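Chapter 4
Buying at the Door: Your Right to Change Your Mind

After you read this chapter, you should be able to explain what a cooling-off period is, say when it starts, and write a short letter of cancellation.

Folasade Nwosu was cooking dinner when a salesman from Grovenell rang her bell. He was polite, he stayed for two hours, and when he left she had signed a contract for a water filter at a price of 3976 dollars. The next morning she read the paper again and felt sick. Was it too late?

Many people in her position believe that a signature is final. For sales made in the home, this is often wrong. The law in many places gives the buyer a few days to cancel — usually without any reason and without any penalty. The seller must also tell the buyer about this right, in writing, at the time of the sale.

Why does the law treat the home differently from a store? In a store, the customer can walk out. At home, she must ask a guest to leave, and many people find this hard to do. Wayne Marchand, whose case we study in section 3, signed only because it was late and he wanted to sleep.

The right has limits. It may not cover small purchases, emergency repairs, or a contract which the buyer started herself by calling the seller. The time is also short, and a buyer who only telephones may have no proof later.

Key terms: cooling-off period, notice of cancellation, deposit, proof of mailing.

We begin with the question that causes the most mistakes, namely on which day the counting starts.
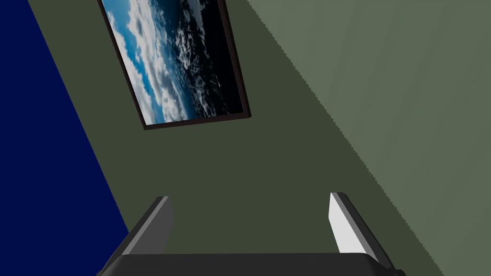
In most contracts of this type, the day of signing is not counted — the first day is the one that follows it. Keep this rule in mind when you read Folasade's contract in the next section.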